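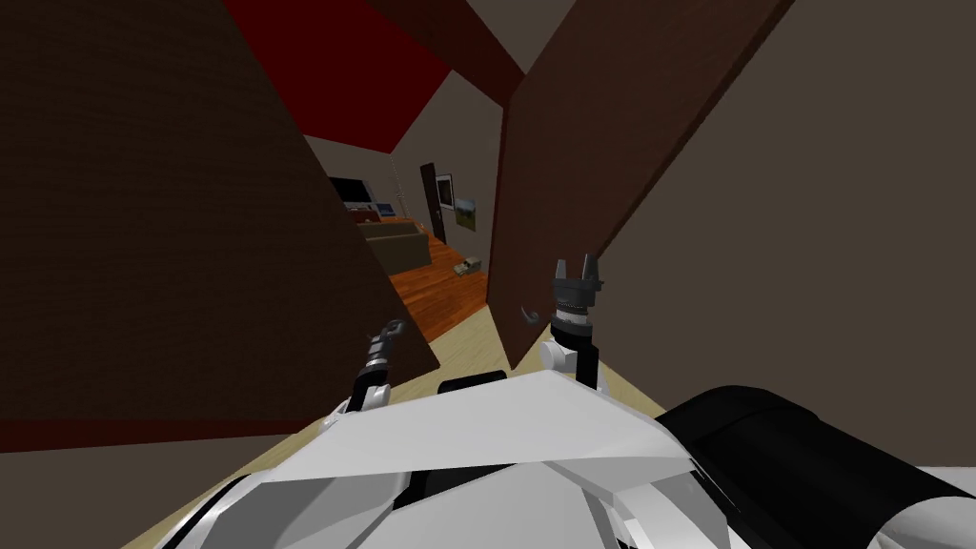 Hemura Practice Rooms: Household Tips for New Subscribers

The Hemura service lets a household try out chores for a two-armed robot in a simulated home before any equipment is delivered. Subscribers should begin with doors. Set the robot facing the opening, with both arms forward, and bring one open gripper up beside the handle before anything else is attempted. A hooked handle, such as the small dark one on the right-hand door, should be approached slowly and from the side. Keep the room beyond in view; a sofa or a low item on the floor may lie in the robot's path once it is through.

Tables

Dark, grained surfaces are the most useful for practice. Gollden, which supplies the room layouts, offers 144 of them, and the plain table should be chosen first. Run the same approach 10 times at the lowest speed setting before adding any object.
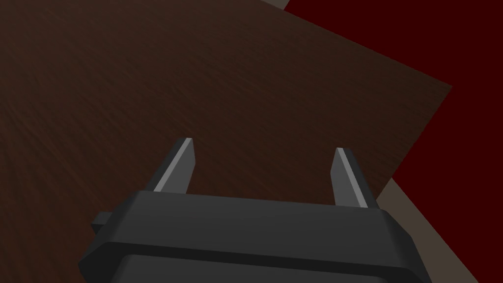
The speed may then be raised one level at a time. Subscribers who raise it sooner tend to lose track of the wrist angle and must begin the exercise again. Save each run under its own name - the service keeps the last 1000 runs and then deletes the oldest.

Working near an edge calls for more care:

1. Open the jaws fully before moving toward the edge.
2. Stop where the tabletop ends and check the wrist view.
3. Lower the gripper only when both fingers are on the same side of the edge.

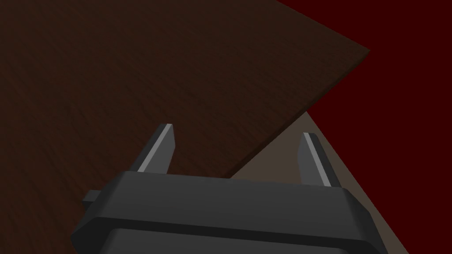
4. Return to the middle of the table before closing the jaws.

Plans and Fees

The basic plan covers four rooms and one user. The Asante plan adds shared accounts and a printed guide to kitchen chores. Either plan may be paused for a month at no charge. Requests to change plans should be sent before noon to take effect the same day.

Wiping and Clearing

Clear the table completely for a first wiping exercise, and work from the far edge toward the robot. Short, overlapping strokes are easier to correct than long ones. 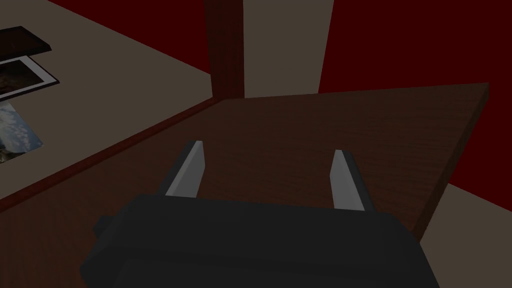 Esside writes that the wiping exercise was worth repeating at two table heights, and that the basic plan was enough for a small apartment, although the printed guide would have been welcome with it. Requests for the guide alone may be made through the account page.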